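Urngate 수납칸 정리·닦기 작업자 모집 (7월 단기, Usonport 작업실)

급하게 올립니다. 7월 한 달 같이 하실 분 찾아요. 수납장 칸 비우고, 닦고, 물건 다시 넣고, 기록지 쓰는 일입니다. 경력 없어도 됩니다. 꼼꼼하신 분이면 좋고요. 손 빠른 건 그 다음.

문의가 계속 같은 내용으로 와서 길게 적습니다. 끝까지 읽고 지원해주세요. 안 읽고 전화하시면 저희도 똑같은 말을 또 해야 해서요.

어디서 하는 일인지

Urngate는 수납가구 대여·회수 하는 곳이에요. 사무실, 공방, 공유주방 같은데 칸막이 수납장 넣어드리고 계약 끝나면 가져옵니다. 가져온 걸 정리해서 다시 내보내는 데가 Usonport 작업실. 이번에 Ó Briain 쪽 계약이 끝나면서 한꺼번에 들어옵니다. Makance 제품군이 대부분이고 나머지는 섞여 있어요. 기존 인원으로는 7월 안에 못 끝냅니다. 그래서 모집.

작업실은 1층이고 계단 없습니다. 입구 문턱이 조금 높으니 카트 밀 때 주의. 화장실은 복도 끝, 정수기는 작업실 안에 있어요. 냉방 됩니다. 다만 하역문 열어놓는 오전에는 덥습니다. 이건 미리 말씀드려요, 작년에 더워서 하루 하고 가신 분이 계셔서.

하는 일

오전조, 오후조 똑같습니다. 순서는

1. 작업대 옆에 수납장 세우고 바퀴 고정. 바퀴 없는 건 둘이서 같이 듭니다. 혼자 들지 마세요.

2. 칸마다 안에 남은 것 꺼내기. 펜, 영수증, 충전선, 고무줄, 과자봉지, 별거 다 나옵니다. 전부 회색 바구니로. 버릴지 말지 본인이 정하지 않습니다. 현금, 카드, 신분증 나오면 바로 손들고 불러주세요.

3. 마른 천으로 먼지부터. 그 다음 젖은 천. 그 다음 다시 마른 천. 순서 바꾸면 물얼룩 남습니다.

4. 스티커 자국은 플라스틱 주걱으로 살살. 칼 금지. 커터날도 금지. 수세미 초록색 금지. 작년에 초록 수세미로 민 칸은 전부 못 쓰게 됐어요.

5. 턱이나 선반 뒤쪽은 손가락에 천 감아서. 여기가 제일 많이 빠집니다.

6. 상태 기록지 작성. 긁힘, 금, 변색, 냄새. 없으면 없음이라고 쓰기. 빈칸으로 두지 말것.

7. 납품처 목록 있는 수납장은 목록대로 물건 다시 채우기. 채우는 물건은 문구 세트, 행주, 종이컵, 소포장 차 같은거. 무겁지 않아요.

8. 문 닫고 띠지 붙이고 대기선으로.

한 번 작업이 100분, 그리고 쉬는 시간. 하루 두 번 돕니다. 중간에 물 마시고 화장실 가는 건 당연히 자유고요, 쉬는시간에만 가라는 얘기 아닙니다.

시간과 돈

오전조 8시 30분 ~ 12시 30분
오후조 13시 30분 ~ 17시 30분

한 조만 하셔도 되고 둘 다 하셔도 됩니다. 둘 다 하시면 점심 드려요. 도시락이고 고기 안 드시는 분은 미리 말씀해주세요. 당일 아침에 말씀하시면 못 바꿉니다.

두 조 다 하시는 날 일당 131,000원. 한 조만 하시면 절반. 지급은 주마다 한 번, 계좌로. 현금 지급 안 합니다. 세금 떼는 부분은 면접 때 종이로 드릴게요. 교육 시간도 돈 나갑니다(이거 질문 제일 많았음).

지각하면 그 조 못 하는 거 아니고 늦은 만큼만 빠져요. 대신 연락은 꼭. 문자면 됩니다.

이런 분 찾아요

- 같은 동작 반복하는 거 괜찮은 분
- 흰 종이에 작은 글씨 쓰는 거 괜찮은 분. 기록지가 좀 빽빽합니다
- 허리 숙였다 폈다 해도 되는 분. 아랫칸은 앉아서 하시게 낮은 의자 있어요
- 세제 냄새에 심하게 예민하지 않은 분. 중성세제만 쓰긴 하는데 그래도 냄새는 납니다
- 7월 중에 최소 두 주는 나올 수 있는 분

나이, 성별 안 봅니다. 학생, 주부, 쉬시는 분, 퇴직하신 분 다 됩니다. 한국어 서툴러도 기록지 항목만 알아보시면 괜찮아요. 영어랑 이탈리아어는 Pierina Marino 씨가 도와드릴 수 있습니다.

친구랑 같이 지원 가능. 단 작업대는 따로 앉을 수도 있어요. 이해 부탁드립니다.

이런 경우는 어려워요

손목이나 손가락 다치신지 얼마 안 된 분은 이번엔 쉬세요. 닦는 게 생각보다 손목을 씁니다. 라텍스 알레르기는 괜찮아요, 니트릴 장갑 따로 있습니다. 아이 동반은 안 됩니다. 죄송합니다. 반려동물도요.

작업물 얘기 조금

Makance 쪽 칸은 겉은 비슷한데 안쪽 마감이 제각각입니다. 무광도 있고 유광도 있고. 무광은 쉬워요. 문제는 유광. 천 자국, 손자국, 세제 자국 다 보입니다. 정면에서 보면 깨끗한데 고개 조금만 틀면 줄이 쫙 보이는 경우가 많아서, 검수할 때는 꼭 각도 바꿔서 두 번 봅니다. 처음 오신 분들이 제일 힘들어하는 게 이 부분이고 하루 이틀이면 다들 익숙해집니다.

노란색 칸은 특히 까다로워요. 광이 세서 조명이 그대로 비칩니다. 하얗게 뜬 줄이 얼룩인지 빛인지 헷갈려서 한참 문지르는 분이 계세요. 머리를 옆으로 옮겨보세요. 줄이 같이 움직이면 빛, 가만히 있으면 얼룩. 그리고 안쪽에 가로로 턱이 지나가는 칸은 턱 밑을 꼭 확인.

기록지에 색 이름 쓰는 칸이 있는데 '노랑'이면 충분합니다. 꿀색, 황토색, 이런거 안 쓰셔도 돼요. 같은 칸도 가운데는 연하게 보이고 가장자리는 진하게 보이고 그래서 사람마다 다르게 적더라고요. 통일합시다, 노랑. 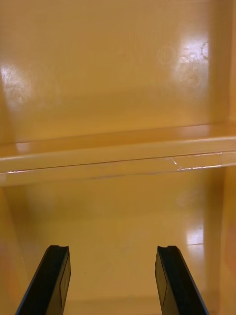 교육

첫날 첫 조는 교육입니다. 따로 날 잡지 않고 본인 시작하는 날 바로 해요. 천 접는 법, 세제 희석, 기록지 쓰는 법, 들고 옮기는 법. 천은 네 번 접어서 면 바꿔가며 씁니다. 한 면으로 끝까지 쓰지 마시고요. 세제는 저희가 미리 타놓은 병만 사용. 집에서 쓰던거 좋다고 가져오시는 분 계신데 마음만 받을게요.

교육 끝나고 연습용 수납장 하나 해보시고, 같이 보고, 괜찮으면 바로 본작업. 안 괜찮으면 한 번 더. 떨어뜨리려고 보는 거 아닙니다.

준비물

편한 바지, 앞 막힌 신발. 슬리퍼 안됩니다. 반지랑 시계는 빼주세요, 유광 칸 긁혀요. 긴 머리는 묶기. 장갑, 앞치마, 천, 낮은 의자는 저희가 드립니다. 개인 컵 있으면 가져오시면 좋고. 사물함 있는데 자물쇠는 없어요, 필요하신 분은 작은 거 하나 챙겨오세요.

음악은 작업실 스피커로 작게 틉니다. 이어폰은 한쪽만. 카트 지나갈 때 소리를 들으셔야 해요.

오시는 길

43번 버스 타고 Usonport 입구에서 내리시면 됩니다. 내려서 왼쪽으로 쭉, 파란 하역문 나오면 그 옆 작은 문. 큰 문으로 들어오지 마세요, 지게차 다닙니다. 자전거는 작은 문 앞에 세워두셔도 됩니다. 차로 오시는 분은 미리 연락 주세요. 자리가 적어서 순서대로 드려요.

지원 방법

문자나 작업실 전화로. 내선 393, 담당 Pierina Marino. 전화는 10시부터 16시 사이에 부탁드립니다. 점심시간엔 안 받아요. 문자는 아무때나 주셔도 되는데 답은 다음 근무시간에 갑니다.

보내실 내용:
이름
연락 가능한 시간
오전조 / 오후조 / 둘 다
7월 중 나올 수 있는 주
알레르기나 못 드시는 음식
비슷한 일 해보셨으면 한 줄 (없어도 됨)

이력서 필요없어요. 사진도 보내지 마세요. 주민번호는 절대 문자로 보내지 마시고요, 계약서 쓸 때 종이에 직접 쓰시면 됩니다.

연락 주시면 짧게 통화하고, 괜찮으시면 작업실 한번 와서 보시고 결정. 보고나서 안 맞는다 싶으면 안하셔도 돼요. 그냥 말씀만 해주세요. 연락 없이 안 나오시는 게 제일 곤란합니다, 조를 다시 짜야 돼서.

자주 물어보시는 것

주말에도 하나요 → 안 합니다.

하루만 해도 되나요 → 이번엔 어려워요. 최소 두 주.

몇 개 해야 한다는 할당 있나요 → 없습니다. 천천히 제대로 하시는 게 나아요. 검수에서 돌아오면 두 번 일이라.

긁으면 물어내나요 → 아니요. 대신 긁었으면 긁었다고 기록지에 써주세요. 안 쓰고 넘어가면 납품처에서 전화옵니다.

남은 물건 가져가도 되나요 → 안됩니다. 볼펜 하나도요. 전부 원래 쓰시던 곳으로 돌려보냅니다.

냄새 심한 칸도 있나요 → 가끔. 공유주방에서 온 것들. 마스크 드리고, 하기 싫으시면 다른 수납장으로 바꿔드려요.

앉아서만 할 수 있나요 → 아랫칸이랑 기록지는 가능. 윗칸은 서서 해야합니다. 담당 나눌 때 말씀해주시면 맞춰볼게요.

8월에도 있나요 → 아직 모릅니다. 생기면 7월에 하신 분들께 먼저 연락드려요.

확인서 떼주나요 → 네, 마지막 주에 말씀하시면 드립니다.

마감

자리 차면 끝. 오후조가 더 많이 비어있어요, 오후 되시는 분 먼저 연락 주시면 좋겠습니다. 마감되면 제목 앞에 [마감]이라고 붙여놓을게요. 안 붙어있으면 아직 받는 중이니 편하게 문자 주세요.

Urngate Usonport 작업실
담당 Pierina Marino, 내선 393

(추가) 점심 도시락 한 조만 하시는 분도 되냐고 물어보셔서요. 오전조 끝나고 드시고 가시는 건 됩니다. 전날까지만 말씀해 주세요.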